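Birnulari clothes swap is back at Larkside, and the folding table is open

29th January

The winter round of the Birnulari clothes swap has started at Larkside, and the rails are filling up beautifully. In the last round 1,261 pieces of clothing found a new home, from school jumpers to a very grand pair of velvet curtains that somebody had sewn into a coat. Bags have been coming through the Shehu Street door all week, with plenty of good knitwear among them and (hooray!) far fewer odd socks than last time.

What's new this winter is the room at the back. Until now everything was sorted on the floor of the main hall and carried straight out to the rails, which meant a lot of bending down and a lot of jumpers going out in the shape they'd been in at the bottom of a carrier bag. Now there is a proper sorting and folding room, with a wooden desk along one side, green work surfaces and enough elbow room to lay a garment out flat. It has made a huge difference already. Things reach the rails looking cared for, and people pick them up and look at them properly, even the plain ones.

Clothes come in from the door, get a quick look over on the desk and wait in the baskets until there is space to fold them. The navy and white striped basket has become a favourite. It holds a surprising amount, dark green and black things piled up over the rim included, and the loop handle makes it easy to carry through to the hall. Light grey seems to be the colour of the season, by the way. There are grey tops, grey joggers, grey everything, and folded long and narrow with the tag left showing they look really smart on the shelf. 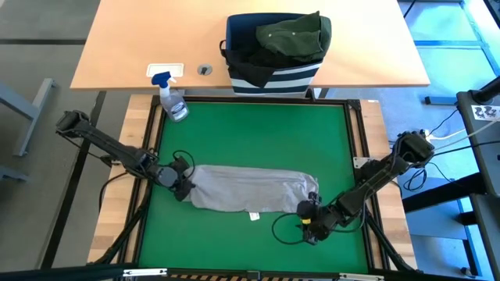 Fold it long, leave the tag out

The house fold at Larkside is a simple one and anybody can pick it up in a minute or two. Lay the garment flat, smooth it from the middle outwards, bring the sides in, then fold it over lengthways until you have a long strip. It can stay like that if it's going on the deep shelf, or be turned over once more for the small cubbies by the window. Keep the size tag at the edge, where a visitor can read it without pulling the whole pile apart.

A few soft creases don't matter a bit. The point is that a stack of strips stays put when someone takes one from the middle, and it does! The old square fold looked lovely for the first half hour and then slid off the table in one go, usually into the shoe boxes.

Heavier fabrics are another story. Fleece, towelling and anything with a thick pile spring open again as soon as you let go, so they get a single loose fold and go in the big crates under the coat rail. Please don't tie them up with string. It leaves a dent in the pile that takes ages to come out, and the knots are a nuisance.

Household fabrics are in this time

Plenty of people have asked for this one, and it's finally happening. Alongside the clothes, the winter swap takes towels, throws, blankets, tablecloths and clean offcuts of a decent size. They have their own tables beside the stage, sorted by feel more than by use, with the smooth cottons at one end and the fuzzy and tufted things at the other. It's a lovely corner to rummage in. Greens and blues have come in by the armful and there is a good pile of plain cloth for anyone who fancies cutting up a blanket to line a coat or make a draught excluder.

Cushions and pillows still can't be taken, and neither can duvets, as the store cupboard is only so deep. Curtains are welcome if the hooks have been taken out first.

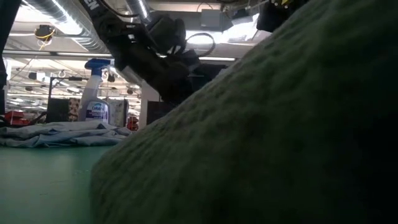 Fuzzy green fabric in the sorting room, with a crumpled grey-blue cloth and a spray bottle behind it.

How the swap works

For anyone who hasn't been before, it couldn't be easier. Bring clean things you no longer want, hand them in at the desk by the Shehu Street door and take home whatever suits you from the rails and tables. There are no tokens and no points. If you bring one scarf and leave with a winter coat, splendid, enjoy the coat. If you've nothing to bring, come anyway.

Last winter 145 households joined in, and the tea urn was never off. This time the urn has moved to the side room so that cups stay well away from the wool, and the benches have gone with it. The mirror is by the fire door, and there's now a curtained corner for trying things on, which was at the top of nearly every suggestion slip in the box.

The mending table is back as well. Bring a garment with a missing button or a dropped hem and you can sit down and fix it there and then with the thread, needles and button tins provided. The button tins are a treat in themselves. There are 80 little jars of them on the shelf this year, arranged by colour, after a very generous clear-out from the Nemex workshop across the yard. Nemex has also passed on some ends of cotton tape and a bag of zips in all lengths, all free to use.

What to bring, and what's running short

Children's coats are wanted most of all, in every size, and so are wellies and waterproof trousers. Adult gloves have nearly gone. Thick tights, pyjamas and warm socks in pairs would be very welcome too. There is plenty of summer clothing in store for now, so hang on to sundresses and shorts until the spring round in April, when they'll be snapped up.

Please check pockets before you hand things in. The tin at the desk already has two door keys, a bus pass and a rather nice marble in it, waiting to be claimed.

Bags can be left inside the Shehu Street door whenever the hall is open, but not out on the step, where the rain gets at them. If you'd like to try the folding table, just ask at the desk and somebody will show you through to the back room. Larger loads, such as a car boot full from a house move, are best brought in by the yard gate, next to Nemex, where there's a trolley and no stairs.

The rails and fabric tables stay up until the end of the round, with fresh things put out every morning. Anything left over goes into store for the April swap, and the baskets will be brought out again then.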